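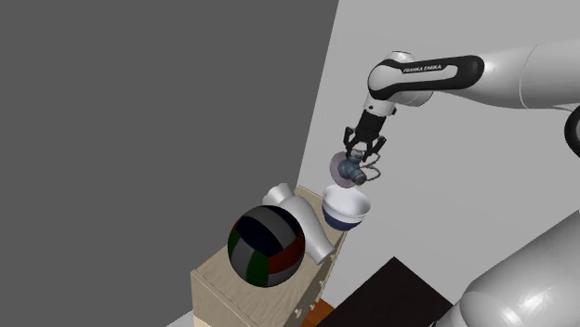 Tips for recording tidying-up examples in a simulated room

Last updated: Aug 13, 2022

I have spent most of August teaching a simulated Franka arm to put small household things into bowls, and friends who are starting on the same sort of work keep asking me how I go about it, so I have gathered my notes in one place. They are kitchen-table notes, really, and you may well do things differently (do tell me if you do!). My set is called Lallano and it stands at 897 recordings at the time of writing. I steer the arm by hand with a little desk controller and save every go, and a learning program called Cloken trains on whatever I decide to keep.

Choose a bowl that shows up well

A white inside is lovely for this. A small bluish-grey object held over it stands out plainly, and a dark band round the lower outside, like the navy one on mine, helps you find the bowl against a pale wooden cabinet top. I began with a beige dish on beige wood and made myself thoroughly miserable for an afternoon, squinting at the rim and wondering why I kept missing.

Leave some clutter about

It's tempting to clear everything off before you begin, and for your first few practice goes that is fine. After that, put a few things back. A big dark panelled ball and a white hair dryer lying on its side make good neighbours for a bowl: one is bulky and round, the other has a handle poking out towards the very bit of surface you want to use. Move them between recordings. I shift the ball one time and the hair dryer the next, and every so often I swap the lot for something else out of the Urkar folder, which is where I keep my household models.

Mind the edge

A bowl close to the front corner of a cabinet is a harder job than one in the middle, and you do want some of those in the set. Start your approach high, come across slowly, and only then go down. If you sweep in low from the side you'll catch the rim sooner or later, and then you are resetting the room again and your tea is going cold.

Pause above the opening

My favourite habit, and the one I'd pass on before any other. Bring the object to just a short distance above the bowl, stop, have a look, correct if you must, and then open the fingers. You needn't be dead centre. A touch to one side is perfectly good so long as the whole thing will clear the rim, and I keep plenty of slightly off-centre ones on purpose. Do keep the pause short, though. Nasrin Kazemi, who checks my recordings for me, found 87 early ones where I had stopped so long that Cloken learned to hover as well, and we had to trim the lot.

Take care with awkward shapes

Short barrels, thin discs, bits of looping wire: anything with a part sticking out wants a slower wrist. Grip the solid part and look at the object from a second view before you lift. If the grip is crooked but holding, carry on and save it. Crooked grips happen, and the program ought to see a few of them.

Keep the fumbles, but label them

I used to delete every drop and every bump. Now they go in a separate folder called Montoya, with a line of plain writing for each: "let go too early", "nudged ball", "missed rim on left". Write it straight after the go. By suppertime you won't remember which was which, and watching them all back is dreary.

Stop before you're tired

I do nine recordings at a sitting and then get up and see to something else, the washing-up usually. My hands get hasty after that and it shows in the paths, which go all jerky near the end. The target is 3000, and at my pace that is a good many sittings yet, so I'd sooner go gently.

Before you close the lid

Save the room layout along with the movement, copy both to a second drive, and play one recording back from the start to make sure it opens. I skipped the playing back once and lost a whole evening's work to a full disk. Nasrin was very kind about it.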